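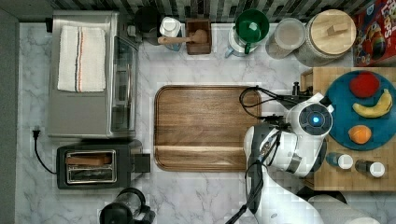

Clokell Breakfast Counter Set

Item no. 432
Sold by Zawadzka Kitchen Supply, Ratbridge

The Clokell set is made for people who prepare breakfast on one short piece of counter and do not want to walk across the kitchen for every small thing. It contains a serving tray, a cutting board with a groove, a toaster for two slices and a shallow drawer box on metal slides. You can order the complete set or take the parts one by one. The oven, the coffee equipment, the dishes and the food are not included.

Tray

The tray is made of wood with a low raised rim and rounded corners. It is wide enough for two plates and two mugs, if the mugs stand in the corners. Please wipe it with a damp cloth and dry it immediately. Do not leave it in the sink. Small scratches will come with use, and you can treat them with a little food-safe oil two times a year. We oil our own trays in November and again in spring.

Toaster and cutting board

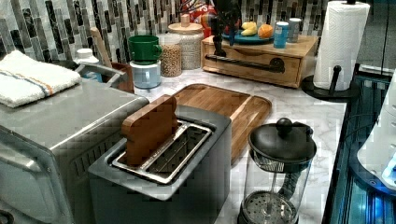
Our toaster has two slots with wire guards on the inside, which hold the slice in the middle. It needs free air on top, so please do not put it under a low shelf. The cord is 72 cm long and this decides where it can stand, so measure to your socket before you order. Next to a toaster oven it takes little room, and the board can lie flat behind it with one end beside the toaster, the way we have it on the marble. A French press still fits at the other side. The wooden slice in the left slot shows the height of bread we recommend: the rounded top stays above the slot and is easy to take with the fingers (after unplugging, please).

The board is bamboo. The groove goes along the edge and collects juice from tomatoes or oranges, but it is not deep, so empty it before you carry the board. Crumbs from dark bread like to stay in the groove too - a dry brush is better than water for this.

Drawer box
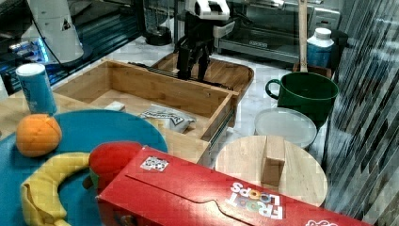

The drawer box is the part our customers ask about the most. It comes assembled, and the slides must be screwed to the cabinet by you or by your carpenter. The screws are in the bag, the screwdriver is not. Before mounting you can also put the box on the table and try what you want to keep in it. With a small packet and a little white block inside, there is still a lot of free floor, but a cereal box such as the Froot Loops lying in front should stay on a shelf. The metal slide is on the outer side of the box, so leave space for it when you measure the cabinet.

Load for the drawer is 15 kg when the slides are mounted correctly. The slides were tested by Kemgate for 1000 openings with full load.

Delivery and returns

We send the set in one carton. If one part arrives damaged, keep the carton and write to us with the item number. Replacement slides and screws are always in stock. Boards and trays which were already washed or oiled cannot be returned.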